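How to set up a key stand and bowl that people will use

Part of the small hallway pages. The coat hook page and the shoe page are separate.

I've been suspicious of entryway "stations" for a long time. Most of the ones in catalogs are a shelf with a plant on it, and I've never met a plant that helped me find my keys. The Hodolness leaflet that came with our last shelf promised a calmer morning in a single afternoon. I had the afternoon. The mornings stayed as they were.

So take what follows as a fairly grudging tutorial. A post to hang keys on, a small bowl next to it and one zip pouch is all I'd bother with. It took me 45 minutes to set up, most of them spent going through old keys.

What you need

A stand with an upright and a flat base. Mine is white and takes up very little room.
A bowl, small. You probably own one already.
A pouch with a zipper, the coin purse size.
A table or shelf within reach of the door you use most, which may not be the front door.

You don't need a label maker. I know people love them. Ragnheiður Vigfúsdóttir lent me hers and I labeled the bowl "Coins," and we put everything but coins in it for a month.

Step 1. Find out where things land now

Before you buy or move a thing, leave your hallway alone for five evenings and look at it before bed. Where are the keys? Ours were on the end of the kitchen counter every time, so the nice spot I had picked beside the mirror was never going to work. If your keys land on the counter, the stand goes on the counter. You can try to retrain a household of adults if you like. Tell me how it goes.

Step 2. Go through the keys

Tip every key in the house out onto a table and try them in the locks. Any key that opens something you own goes in one pile. Any key that opens something a friend or relative owns goes in an envelope with their name on it. The mystery keys are harder. The usual advice is to throw them out right away, which I think is reckless. I put mine in a jar in the garage in May and they can stay there a year. One of them was for the old padlock on our storage unit in Korkmont, and I'd have been pretty annoyed to pay for a bolt cutter.

Step 3. Pick the bowl

Small and shallow beats big and handsome. A salad bowl in the hall turns into a drawer without a front, and by the end of the week you'll be digging through batteries and takeout menus for a house key. Something you can cover with one hand is enough.

I'm not convinced that a fancy bowl works any better than a cereal bowl, whatever the Bombridge catalog says about "a piece that invites you to pause." I don't want to pause. But if you have a pretty one that's been sitting in a cupboard, you may as well use it. Put a scrap of felt inside if the noise of metal on ceramic bothers you. It bothers me.

Step 4. Lay it all out before you commit

Try the arrangement on a big table first, somewhere you can get at it from more than one side. Shift the bowl, shift the pouch, reach for each one without looking. If you knock something over on the way, change the layout.
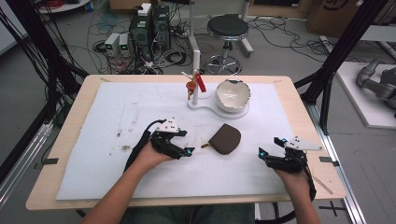
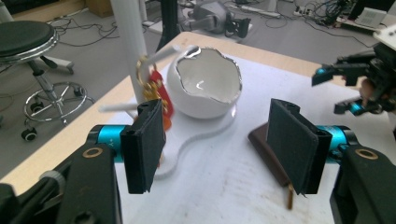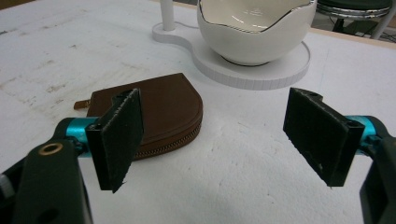

Keep the key rings light. A stand like this is only as steady as its base, and people will hang half a hardware store on it if you let them. Loyalty tags, bottle openers and the flashlight that came free with something can all come off. One marker you can recognize from across the room is plenty — the red tag on the ring in the second picture does that job, and the orange piece under it is as far as I'd go for decoration. If two people in the house have similar keys, give each of them a different color and skip the initials, which are too small to read when you're late.

Step 5. Give the pouch one job

Coins, or earbuds, or the spare car key. Pick one. The pouch is where most of these setups fall apart, in my experience, because it closes and so you can't see what's in it. I like the half-round kind with the zipper running along the curve, as in the third picture, since it opens wide enough to get your fingers in. A narrow one with the zipper on the short side is a nuisance with cold hands.

Lay it down flat beside the stand. Don't put it in the bowl. I tried that and the keys ended up on the counter again the same night, as there was nowhere left to drop them.

Step 6. Move it to its real place

Carry the pieces over one at a time. Check three things before you walk away: that the door doesn't catch the post when it swings, that the bowl isn't right at the edge of the shelf, and that a child or a cat can't easily sweep the lot onto the floor. Our cat, Vlad, managed it twice. A bit of non-slip shelf liner under the base helped, though I wouldn't say it cured him.

What it should cost

Very little. Kári Mikkelsen sent me a link to a matching stand, tray and bowl set for 167 dollars, and I'm still not sure whether he was joking. The same shop had the stand alone for 67. Both prices seem silly to me for something that holds up a house key. Look in your own cupboards, then at a thrift store, and only then online. If the bowl and the stand don't match, you'll stop seeing it by the second week.

Does it stay tidy?

Mostly. I don't believe anyone who says theirs looks after itself. Ours collects receipts, and the receipts have to be cleared out when I take the trash bags down. If you skip that for long enough you're back to digging.

The keys are on the post more often than they used to be, which is all I wanted from it. I still find mine in a coat pocket now and then. If that happens to you a lot, read the coat hook page before you spend any more time on bowls, because you may need the hook closer to the stand.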